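From: Kayode Uzor
To: cell-users list
Subject: Re: Objects drifting off the worktop after reset
Date: 27th September

> Has anyone else had the kitchen cell misbehave since the last
> rebuild? I load it, hit reset, and by the time the arm has finished
> homing half the props have wandered. I've tried turning friction up
> to silly values and all that did was make the sponge impossible to
> shift. The pedestal also seems to be sitting at a different height
> from the one in the setup notes. Is there a known good config, or
> do we each keep our own under the mattress?
>
> Also, wrist view: all I get is a large dark shape at the bottom and
> not much else. Is that right?

We each keep our own under the mattress. I am prepared to show you mine.

First, leave the friction alone. Put it back where it was, apologise to the sponge, and look at the spawn heights instead. The Flumell export writes every prop's origin at the centre of its bounding box, and the loader we inherited from Akpan expects it at the bottom. For anything squat you get away with it. For tall things you end up with the lower half buried in the marble, and the solver then does what any solver does on finding two solid bodies in the same place, which is to fire one of them into the next room. I lost a bottle that way in January and for all I know it is still going.

The cure is in the prop table, not in the physics settings. There's a column called z_offset that everybody leaves at zero. Fill it in. Tedious, yes, but you do it once per prop and it survives a rebuild. Then set the settle phase to 36 steps with gravity on and the arm parked before you let anything else happen. The old default was 2000, and it hid the problem nicely by giving everything time to fall over and stop before you looked.

Second, the pedestal. The setup notes are wrong and have been wrong since build 2509. The block was resized so that the arm could reach the far end of the counter, and the notes were not told. If you copied the base transform from the notes, your arm is either sunk into its block or hovering above it, and all your taught poses are off by the same amount. Take the value from the scene file. While you're in there, check that the base is parented to the pedestal and not to the world. Mine was parented to the world, so for a week I carefully moved the pedestal and left the arm where it was.

Third, the cameras. My cell, wrist view first, then the one over the table, then the wide one looking back at the base:

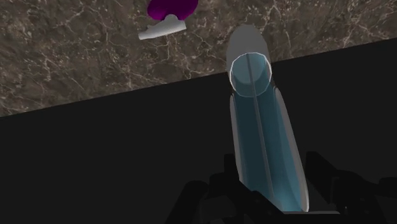
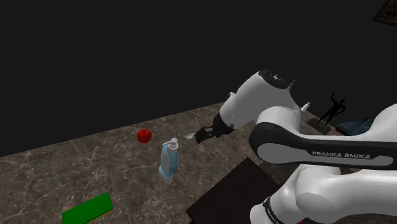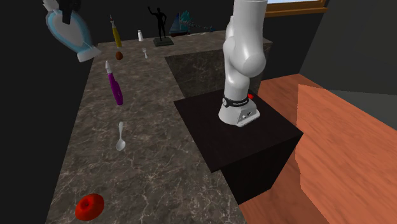 So yes, large dark shape at the bottom is correct, that's the fingers. Black gripper on black background is a choice somebody made and I've stopped arguing with it. If you can't tell where the fingers end, brighten the gripper material a touch in the viewer only. Don't do it in the scene file or you'll be training on one gripper and testing on another, and I shall get the email.

If your dark shape fills more than the lower part of the view, though, the mount has slipped. The camera hangs off the flange link, and the Ganetti importer likes to reattach it to the last link in the chain, which is a finger. You can tell at once by opening and closing the gripper. If the world slides sideways, it's on a finger. Delete the camera, add it back under the flange, paste the transform in again. I've not found a way of dragging it across that keeps the rotation, and I have used words about this that the list software would strip out.

Order of work, for anyone doing a fresh setup over the weekend:

Load the scene with no props at all. Home the arm. If it shakes at rest, your base transform is wrong, so go back and fix that before touching anything else.

Add the props one at a time, smallest first, resetting after each. The first one to move on its own has a bad offset. Yes, one at a time. I know.

Turn the collision shapes on in the viewer and look at them properly. Anything with a hollow in it will have been wrapped in a convex hull, so it's a solid lump as far as the gripper is concerned and nothing will go inside it. There's a flag for splitting the mesh. It slows the load down and it's worth it.

Only then do the grasps. I run the gripper at 29 in whatever unit Grenavano thinks force is measured in. Higher than that and the slim props squirt out like a bar of soap, lower and they droop during the lift.

I haven't sorted the sailing boat. The rigging lines come through as separate bodies and I get a warning for each of them on every reset. If anyone has merged them without making the sails solid as well, please post it, and I'll stop scrolling past the warnings and start reading them again.

My prop table is in the shared folder under my name. Take the offsets, ignore the column headed "kayode_test", and do not under any circumstances rename the file, as two scripts look for it by name and I can only remember where one of them is.

Kayode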